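A dropped pepper is a safety fault. Log it as one

by Aishwarya Kurian on February 22, 2019

Quick one, typing this between runs so forgive the state of it.

We had a gripper let go last October at Colstead. Arm mid-move, load in the fingers, and then no load in the fingers. It was a toy. Landed on the floor, rolled under a bench. Somebody picked it up, put it back, pressed go. Nothing written down. I only know because I was stood there.

Then it did it again. And again. By the time anyone looked properly we'd had 16 drops out of 700 picks, and I had to dig those out of the video myself as the log said "task failed, retry" for every single one. Same words it uses for a missed grasp. Same words it uses when the pot's in the wrong place!

Those are different things. A miss means the fingers closed on air. A drop means the machine had hold of something and lost it while moving. One is a nuisance. The other, scale it up a bit, is a pan of hot oil.

The cause was dull. The Drokier controller restarted its finger loop after a short comms gap and came back with grip force at zero. Fingers relax, arm carries on regardless. A setting. Someone at Stetgate had seen the same thing months before and put it down to slippy plastic.

Slippy plastic. I've heard that one so many times. It may even be true sometimes, shiny toy veg are not easy to hold. But its an excuse you can only check if you wrote down the force at the moment it let go, and we hadn't.

I know the argument back. Play kitchen, no one hurt, stop fussing. Pai made it to me over lunch, quite loudly. My answer is that habits get learned on the toy rig. Whoever shrugs at a pepper now will be shrugging at the real job next year — same code, same log, same shrug.

The pepper-to-pot move is the one I'd test first, with the pull-the-cable check done right at this point, fingers shut and the pot underneath.
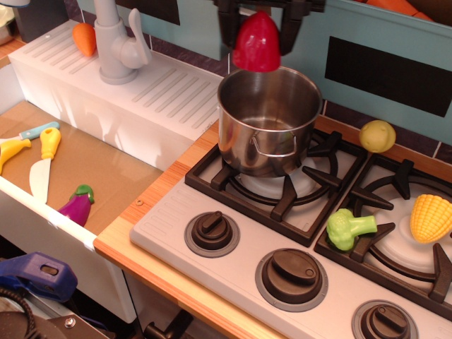 What I'd change

Separate code for a drop. Arm stops when grip force goes, no retry until a person has looked. Zero must never be the restart value, hold the last one. And read teh video, even on good days.

We're on 500 picks since the fix without a drop. I want 1000 before I'll call it closed.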